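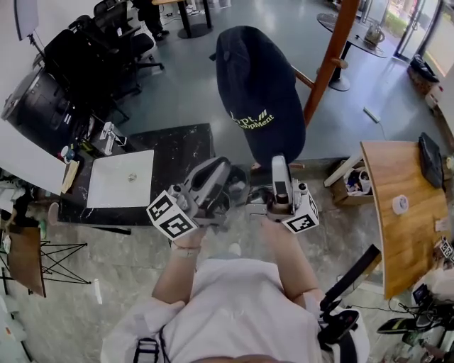
14 January 2018. Feneck house, floor heat checks before the listing goes live. The seller's sheet says "radiant heat throughout," and the agent wants that line confirmed or changed. Covers for the thermostats are also open: the seller's originals have yellowed, and Ernow can supply blanks in white, almond or gray. The gray to ask for is a light one, near the plastic of the two hand-held grippers in the photo, and clearly lighter than the chip Ernow mailed us. White is the fallback. Almond is out, the hall trim is a cold white and the two look bad together.

System as found. Hydronic loops under the great room, kitchen and lower hall, fed from one manifold in the mechanical closet behind the ski storage. Electric mats under tile in the primary bath, the guest bath and the mudroom. Nothing under the upstairs bedrooms, which have baseboard. So "throughout" is wrong as written. Suggested wording for the sheet: "radiant floor heat on main level and in tiled baths." Danang Manurung to pass it to the agent. The drawings from the Umus remodel show a mat in the powder room too. No thermostat there, no spare lead in the box, floor stays at room temperature with everything else on. I'm treating it as never installed.

Hydronic side
Isolated the manifold from the boiler, capped the fill, brought the loops up to 100 psi with air and held for 30 minutes. The needle didn't move that I could see. The gauge is coarse, so a very slow weep would not show. Released, refilled, purged each loop in turn until the return ran clear of air. The great room loop took longest. Its balancing valve was almost shut, which probably explains the seller's note about a cold strip along the deck doors. Opened it to match the kitchen loop and marked the old position on the collar in pencil.

Supply and return after the floor had time to settle: great room return now close to the kitchen return, lower hall a little warmer than both. The hall loop is short, so that is expected. I left its valve alone. The strip by the deck doors is better but still cooler underfoot than the middle of the room. Part of that is the door threshold, which has no thermal break — air from the deck side gets to the slab edge directly. Not a heating fault and not something we are being paid to fix.

Mixing valve: Menon, thermostatic type, knob stiff. It holds temperature once set but hunts for several minutes after a change. I would replace the cartridge if the house were staying with the seller. For the sale, note it in the report and let the buyer's inspector agree or not.

Electric side
Breakers off and tagged, leads lifted at each thermostat. Conductor resistance on the primary bath and guest bath mats agrees with the labels inside the boxes. Insulation test at 500 V, core to shield, both good. Disconnected the floor sensors before testing, as always.

Mudroom mat covers the largest tiled area. The label in the box has gone brown and the resistance value can't be read. Measured value is stable and doesn't shift when the tile is loaded or tapped near the patched grout line. Insulation good. Without a label I can't say the reading is correct, only that it is steady. Marlina Yeoh thinks the installer's carbon copy may be with the closing papers from the remodel and will ask.

The mudroom thermostat trips its ground fault on first power-up and then resets and stays in. Did this twice. Swapped in the guest bath unit and it came up cleanly, so the fault is in the thermostat, not the mat. New one ordered. Put the old one back for now with its breaker off and a tag on it.

Floor area
The seller's sheet gives heated tile in the mudroom and baths together as "up to 500 sq ft." By tape it is 300. The difference is the area under cabinets, tub and benches, where no mat was laid. The sheet should carry the smaller figure or no figure. I prefer no figure. Buyers don't shop by heated square feet and it gives one more number to be wrong.

Mistake to record: I logged the first lower hall readings with the ski storage door open to the garage. They came out low. Struck through on the data sheet, repeated with the door shut. Use the second set only.

Infrared camera was less help than I hoped. Oak in the great room blurs everything, and the rug had left its own cool rectangle that looked like a missing loop until the floor evened out. Tile was fine, runs plainly visible in both baths. Saved the bath shots to the Feneck folder. The great room shots are not worth keeping.

Open items
Mudroom thermostat, on order.
Carbon copy for mudroom mat — Marlina.
Revised heating line to the agent — Danang.
Cover plates from Ernow, light gray, ask for a new chip first. Check that the screw spacing suits the older boxes, the guest bath box is set slightly crooked and the last cover was filed to fit.
Ask whether the baseboard upstairs is on the same boiler. I traced two pipes up through the closet ceiling but didn't open anything. If it is, the sheet needs one more change.
Filter on the fill line wants cleaning. It was last done in September according to the card on the pipe.
Return the deep socket set to the van, it is on top of the boiler.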